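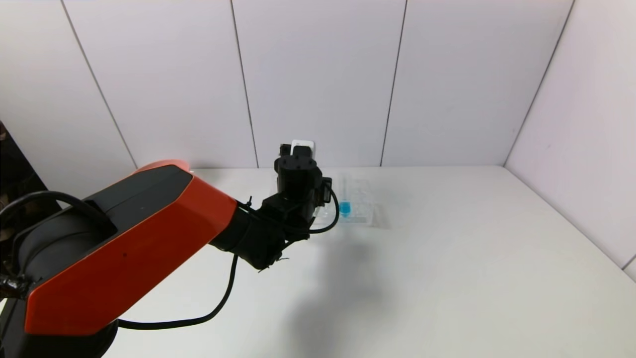 Surely pouring is the easy bit, somebody wrote on a feedback slip after the last session, you just tip the thing over and wait. I was so pleased to get that slip! It is exactly what most of us believe before we try it with a robot arm, and it gives us a very good place to start.

Rukeck Practical Robotics
Handout for Session 4: Moving liquids
Divberg Building, Huenchumán Room, 2 pm start

Bring: your notes from Session 3, a pen that works, a sleeve you don't mind getting dye on. The liquids are water and food colouring.

What the session covers

Last time we picked up solid things and put them down somewhere else. A block has a shape and keeps it, so once the fingers are closed the block and the gripper move as one. Liquids are a lovely step up from this. You never hold the liquid at all. You hold a bowl or a beaker, and the liquid inside does what it likes while you move the container about.

By the end of the afternoon you should have driven the arm through at least one complete pour, logged it in Usance, and looked back over somebody else's pour closely enough to say where it sped up, slowed down or hesitated.

A little theory first

Think about a full mug of tea being carried across a room. If you set off suddenly, the tea stays behind for a moment and climbs the back of the mug. If you stop suddenly, it climbs the front. What matters is the change in speed, and a mug moving quickly but steadily is quite safe. The arm can do the same, provided we ask it to get up to speed gently and slow down gently. In Usance this is the ramp setting, and for today it should stay at the slow end until your group has managed a clean transfer.

Now the tipping. When you tilt a bowl, nothing comes out until the surface of the liquid reaches the rim. How far you have to tilt depends on how much is in there, so the angle which works for a full bowl does nothing at all for one that is nearly empty. As the liquid leaves, the bowl has to keep turning to hold the same flow. People do this without a thought, watching the stream and adjusting the wrist. If you play back a recorded wrist movement with a different amount of liquid in the bowl, you will get either a wait and then a dribble, or a slosh.

There is also the question of where the rim goes. Turn your own wrist while holding a cup and watch the lip – it doesn't stay in one place, it swings through an arc. If the gripper rotates about its own joint, the rim travels sideways and down, and the stream travels with it. So the arm has to shift its whole body a little during the pour to keep the lip over the target. We call this pivoting about the lip, and when you see it done well it really is a beautiful piece of movement.

Last of all, drips. A slow stream likes to cling to the outside of the container and run down the underside. A beaker with a spout helps, a plain round rim helps rather less. Finishing with a brisk turn back to upright will usually break the stream cleanly. A slow, timid finish is what leaves a trail on the table.

Exercise A: bowl to beaker

We start with a wide target. The beaker goes on the table and the bowl goes in the gripper. Check before you lift that the fingers have the bowl firmly and that nobody's cable is going to catch on anything when the wrist turns over.

Bring the bowl up to the beaker with the rim just above the opening. Too high and the stream has time to wander and splash, too low and the bowl knocks the glass when it rotates. Start the tilt slowly. When the stream appears, stop tilting for a moment and look at where it is landing before going on.
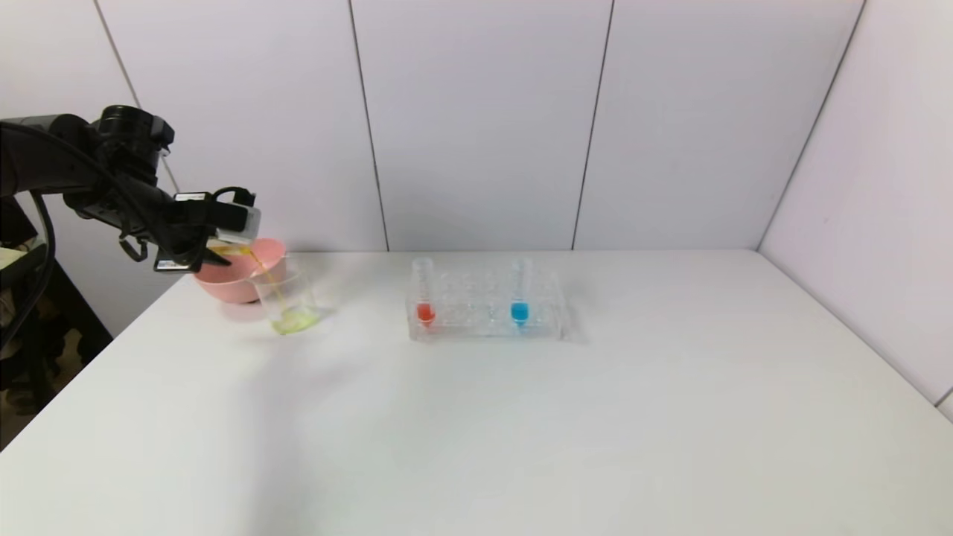
Fig. 2. Exercise A, bowl to beaker.

Keep the stream thin the first time. Everyone wants to get it over with, and the temptation to keep turning the wrist is enormous, but a thin stream gives you time to think. You can make it thicker on the second go.

Things to write down during Exercise A:

The tilt angle when the first liquid crossed the rim.
The tilt angle when you decided to stop.
Where the stream landed at the start and at the end (centre of the beaker, near wall, far wall).
Anything on the table afterwards that should have been in the beaker.

Leave the rack alone while you are doing this. If you think the arm is going to swing over it on the way back, pause and ask for the rack to be moved. Please don't try to steer round it in a hurry.

Exercise B: the same again with less in the bowl

Repeat Exercise A with the bowl filled to about half your first level. Before you begin, write down a guess for the tilt angle at which the stream will start. Compare the two afterwards. If your guess was poor, good – work out which way it was wrong and why. Most groups guess too small an angle, and a sketch of the bowl from the side with the liquid drawn level inside it will show you the reason faster than a page of sums.

For those who enjoy the sums: treat the bowl as a simple straight-sided cup of radius r and height h, filled to depth d, with d at least half of h. The surface first touches the rim when the tangent of the tilt angle equals (h minus d) divided by r. A real bowl curves, so the formula will be off, and it's worth asking whether the curve makes the liquid come sooner or later.

Exercise C: beaker into a tube

A much narrower target, and two things to look after at once. One gripper keeps the tube upright and the pour comes down from a beaker. The tube must not lean, and it must not be squeezed out of shape either. Bare hard fingers on smooth plastic tend to slip, and if you answer the slipping with more force the mouth of a thin tube can go oval. A bit of soft foam on a finger spreads the load and adds grip, so you can hold with less force than you'd expect.

Line up the spout with the tube before you tilt. The wrist view is your friend for this one. From the head camera the spout can seem to be right over the opening when it is well in front of it or well behind, and only a second viewpoint will settle the matter.

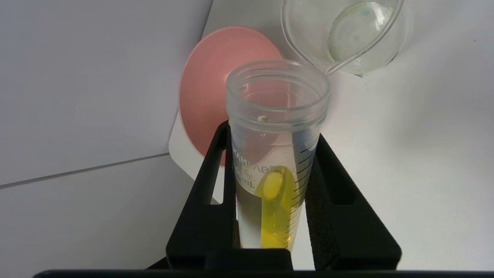
Get into the habit of checking both views at each pause, and say out loud what you see to the person at the keyboard. It feels silly for the first few minutes and then it becomes quite natural. A pair who talk to each other all the way through nearly always do better at this exercise than a pair who sit in silence and hope.

When the level in the tube is where you want it, turn the beaker back first and move it away second. Doing both together drags the last of the stream across the rim and down the outside.

The graduations printed on a tube are handy for judging the level, but read them with the tube upright and your eye (or the camera) level with the surface. Looking down at a slant gives you a wrong reading every time, and it won't be wrong by the same amount at different heights.

Logging in Usance

Open a new entry before the arm moves and close it after the container is back on the table. Give the entry a short plain name such as "bowl to beaker, half full". The shared log for the course now stands at 1026 entries, of which 348 are pours, so a name like "test again" is no use to the rest of us!

Tick one outcome only:

Clean: all of the liquid you meant to move is in the target.
Drip: the transfer worked but there is liquid on the outside or on the table.
Miss: part of the stream went past the target.
Stopped: you or somebody else paused the run and did not resume.

Please don't delete the misses. They are the most interesting entries we have, and the discussion at the end depends on them. A miss with a good note beside it will earn you just as much in the write-up as a clean run.

Working safely

Know where the stop button is before you take your turn. Hands stay away from the table whenever the arm is live, including when something is dripping and you are itching to reach in with a cloth. Stop the arm, wait for the person at the keyboard to say it has stopped, then wipe. Glass that has been knocked gets checked for chips before it goes back into use.

If a cable goes tight during a wrist turn, stop at once. Unwind the wrist the way it came.

For the discussion

1. How would the arm know, without a person watching, that the stream has started? Think of what each camera could tell you, and what the weight in the gripper could tell you.

2. We used dyed water. What would be harder with a clear liquid, and for whom – the person driving or a program learning from the logs?

3. Thick liquids such as syrup start late and finish late. Which of the advice in this handout would you keep for syrup and which would you throw out?

4. Choose a miss from the log that isn't your own. At what moment could it still have been saved?

Write-up

One side of paper, due at the start of the next session. Compare two runs of the same exercise, one of them from another group, and include your sketch from Exercise B even if it is scruffy. Entries up to item 13 on the reading list will help with the formula. The rest of the list is about gripping cloth and can wait until we get there.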